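Trulitz Reviews

I watch a lot of romantic comedies, and this is where my notes on them ended up! The set has 2,484 short reviews, one per row, with a title, a year, a score out of 12 and whatever I felt like saying (sometimes that's only "great dog").

Scores before February are grumpier. I had a bad run of wedding movies, sorry.

Jelle Cuypers fixed the duplicate titles, so use the newer file. Remakes still share a title, so match on year too.

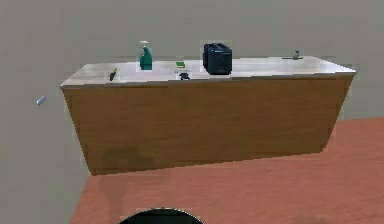

Simulated kitchen counter, grey wall behind.

To load it, unzip and open reviews.csv. Rows with no score are movies I quit within 30 minutes.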